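Kenside Home Forum > Kitchen & Dining > Glassware and Barware

Thread: Rubbery "wine glasses" and matching coasters, anyone still using theirs?

marlpit_jo
Friday, January 31, 2020
My sister wants to replace all her stemware with the soft blue kind, the ones that look like a toy version of a wine glass. She has two toddlers and a tile floor, so I get it. The shop told her they last forever, don't hold smells and can go in the dishwasher 500 times. I don't believe a word of that but I'd like to hear from people who own some. There's a set of flat round discs in the same blue that they're selling as coasters. Forty dollars for the lot.

Huseneo_Dan
We've had ours since November. They bounce. That's the good news. Red wine is fine, white wine tastes like the inside of a pool float. Maybe that fades, maybe I got used to it.

tillerman40
Who counted to 500? That's seven cycles a week for well over a year. I'd ask the shop to show you the one they ran.

marlpit_jo
That was my question too. The guy said "it's on the card." I read the card. It says "dishwasher friendly."

Nicanor Escobar
I'll be the grump. I used to buy for a small catering outfit and we tried soft stemware for pool parties, 200 pieces from a place called Wijaya. My complaints, for whatever they're worth.

The stem is the weak part of the whole idea. A long thin stem looks right in glass because glass is stiff. Make it out of anything with give and the bowl leans the minute you fill it past halfway. People grab it by the bowl after that, so why have a stem? Ours ended up stored on their sides because standing them in a row was hopeless.

Second, the matte finish. It looks great in the store and it picks up every speck in the house. We washed them, dried them, put them on the shelf, and by the weekend they needed washing again. 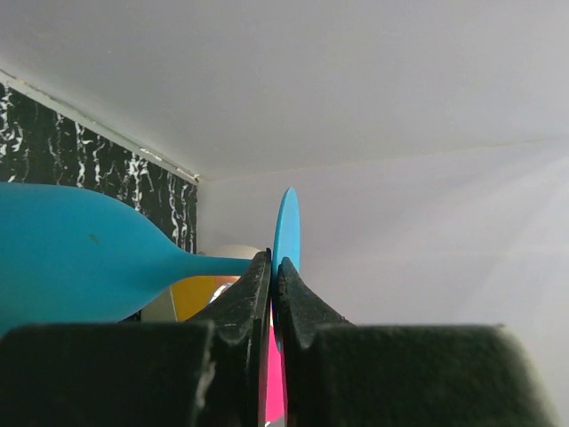
Third, and this is where I'd tell your sister to save her money, the coasters. A thin flat disc in a soft material has no lip. Whatever runs down the glass goes straight over the edge onto the table. You also can't pick one up off a smooth counter without getting a fingernail under it. We had 138 of them by the end and I think most went out with the trash because they stuck to the bottoms of plates.

Buy cheap stemless tumblers and be done with it.

Huseneo_Dan
Hard disagree on the coasters. Mine stay put, which the cork ones never did. And mine don't stick to plates. Were yours being stacked damp?

Nicanor Escobar
Of course they were stacked damp, it was catering. But people at home stack things damp too.

pinecone_rita
I have the same light blue and I like how they look. There, I said it. My counter has a black marble pattern with white running through it and the blue is the only cheerful thing in that corner. Do they feel like real glasses? No. I use them on the patio and I've stopped sweeping up pieces.

tillerman40
Rita, does yours lean when it's full?

pinecone_rita
A little. I don't fill it that high.

tillerman40
So it leans.

pinecone_rita
It leans a little!!

marlpit_jo
Does anybody's smell after a while? That's the part I care about. My sister puts orange juice in everything.

Huseneo_Dan
Dish soap smell, yes, if you leave them soaking. Rinse right away and it's fine. I boiled one and it came out the same shape, for what it's worth. Wouldn't swear it's good for it.

fullport_gal
They had these at the Fullport outlet for half what you were quoted. No card, no promises about 500 washes. Get two before you get eight.

marlpit_jo
Two is a good idea. I'll tell her to skip the discs unless they throw them in. Still waiting on one person who's had theirs longer than a winter.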